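FOR RELEASE THURSDAY, 9:00 A.M.

CENIER ADOPTS MULTI-YEAR EQUIPMENT PLAN FOR GRULLARERO MANIPULATION PROGRAM

Plan funds 79 hand-held grippers and a parts reserve, defers purchase of robot arms until the second budget year

DITDALE – Cenier today announced the adoption of an equipment plan for the Grullarero manipulation program, covering the purchase, upkeep and replacement of hand-held grippers, work tables and related hardware at its Ditdale site. The plan takes effect in February and runs for three budget years.

Under the plan, Cenier will purchase 79 hand-held grippers in two orders. The first order will equip the tables already in service at Ditdale. The second will be placed after a review of repair records from the first six months of use. Both orders will be filled by Xie, which was selected following an open request for bids.

The approved unit price is $613 per gripper, including cable, mounting plate and one spare set of finger pads. The price is fixed for both orders. Shipping and incoming inspection are budgeted separately.

"We have bought equipment one piece at a time for as long as the program has existed, and it showed in our accounts," said Anqi Kong, director of equipment planning at Cenier. "A single order form now covers the gripper, the parts it will need in its first year and the table it is used on. Program staff will know in advance what is available to them, and our finance office will know what it is going to be asked for."

Scope of the plan

The Grullarero program records people carrying out everyday handling tasks with hand-held grippers: picking up small household items, placing them in containers, standing them upright and taking them out again. The recordings are used to train the control software of robot arms. Since the grippers carry cameras and close in the same way as those mounted on the arms, much of the program's work can be done before an arm is installed.

That order of work shaped the budget. Earlier drafts of the plan called for the purchase of robot arms in the first year. The adopted version moves the arms to the second year and assigns the first year's capital funds to grippers, tables, lighting and storage. Cenier expects the delay to give the program time to settle its task list before it commits to arms of a particular reach and payload.

The plan divides equipment into three classes. Class A covers items expected to last the full term of the plan, including tables, stands, rails and shelving. Class B covers items expected to be repaired at least once, including grippers, cameras and cables. Class C covers items that are used up, including finger pads, fasteners, floor tape and the household goods handled in the recordings. Each class has its own budget line, and funds may not be moved from Class C to Class A without written approval.

Work tables

Each work table will be set up to the same standard. The budget allows $1,752 per station for the table, surrounding stands and curtains, floor marking and cable management. The figure does not include grippers or computers.

Stations will be numbered on the floor, and the position of each table will be taped so that it can be returned to the same place after cleaning. Departments planning similar spaces have asked whether existing furniture may be used. The plan permits this, provided that the table top is level, large enough for two-handed work and free of loose edges.

Cable management was added to the station standard at the request of program staff. Cables run from the grippers must have enough slack for the operator to reach every corner of the table. Purchasing officers are advised to confirm cable length with the station lead before placing an order, as replacement cables of the standard length carry a longer delivery time than the grippers themselves.

Parts and repair

Finger pads account for the largest share of the Class C budget. The pads press directly against the objects being handled and against the table, and their surfaces become scratched and rubbed with use. Edges may lift or fray. Earlier purchasing practice treated a worn pad as grounds for returning the whole gripper to the supplier. Under the new plan pads will be stocked at Ditdale and changed on site.

The pad is held to a finger block, and the finger block is fastened with screws. Station leads will be trained to change both. Work on the linkage and its bushings will remain with Xie under the service agreement, which provides for return of a repaired unit or delivery of a substitute within ten working days.

Inspection will take place at the start of each week. The inspection sheet asks for the following:

Finger pads: scratches, chips, lifted edges, loose fibers or scraps of tape
Fingers: tips meet evenly when closed
Screws: present and tight
Linkage: moves freely through the full opening
Bushings: seated, no visible play
Plate: flat, markings clean and readable
Cable: jacket sound, connector secure

Completed sheets will be kept by the equipment office and will be used to set the size of the second order. If the records show that pads are lasting longer than the supplier's estimate, the quantity of spares will be reduced and the balance returned to the program.

"The parts line is the one that people tend to cut first," Kong said. "We have written the plan so that it cannot be cut without someone signing for it. A gripper that is waiting for a pad is a gripper we have paid for and cannot use."

Purchase of robot arms

Funds for robot arms are reserved in the second budget year and will be released in a single request for bids. Bidders will be asked to state the total cost of each arm over the term of the plan, including installation, guarding, software licenses, training and scheduled service. Bids that give only a purchase price will be returned.

Cenier will also require that arms accept the same finger blocks as the hand-held grippers. Using one finger design across both kinds of equipment will allow a shared stock of pads and will keep the recorded tasks and the arm's tasks as close to each other as possible. Adapters will be considered where a bidder can supply drawings and a firm price.

Facilities staff at Ditdale have begun a survey of floor loading and electrical supply in the rooms intended for the arms. The results will be attached to the request for bids.

Oversight and reporting

The equipment office will publish a spending report twice a year. Each report will list orders placed, units received, units out of service and parts used, by station. Requests to change the plan must be submitted by the head of a department and must identify the budget line affected.

Departments outside the Grullarero program may borrow grippers when they are not scheduled. Loans are limited to four weeks. The borrowing department is responsible for pads worn during the loan and will be charged at the supplier's list price.

Existing grippers bought before the plan will remain in service until they fail inspection. They will be entered in the same register as the new units and will be eligible for parts, but will not be sent to Xie for repair unless the cost is less than half the price of a new gripper.

Hand-held grippers in use at a wood-grain table top.

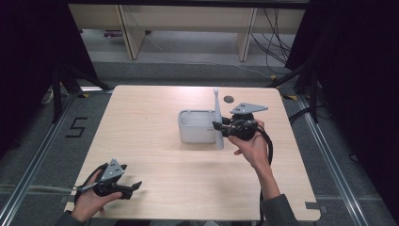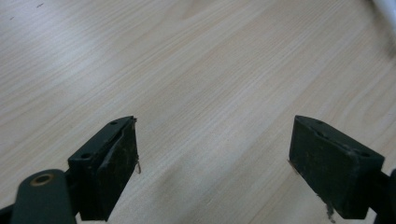
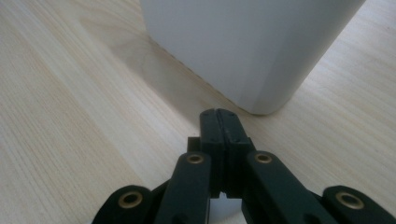

Cenier Press Office
Release No. 2521

Information for suppliers

Suppliers wishing to be notified of the request for bids on robot arms should register with the Cenier equipment office. Registration is free of charge and remains valid for the term of the plan. Firms that registered for the gripper bid do not need to register again but are asked to confirm their contact details.

A site visit to Ditdale will be arranged for registered suppliers before bids are due. Attendance is optional. Questions raised during the visit will be answered in writing and sent to all registered firms.

Suppliers of tables, stands, curtains and floor marking materials should note that Class A items will be bought through the standing furniture contract during the first budget year. A separate notice will be issued if that contract is not renewed.

About Cenier

Cenier operates research and training facilities in Ditdale, with programs in manipulation, workshop practice and equipment planning. The Grullarero program is open to partner departments on a shared-cost basis.

Media contact

Cenier Press Office, Ditdale
Interview requests for Anqi Kong should be made through the press office. Copies of the equipment plan, the inspection sheet and the station standard are available on request.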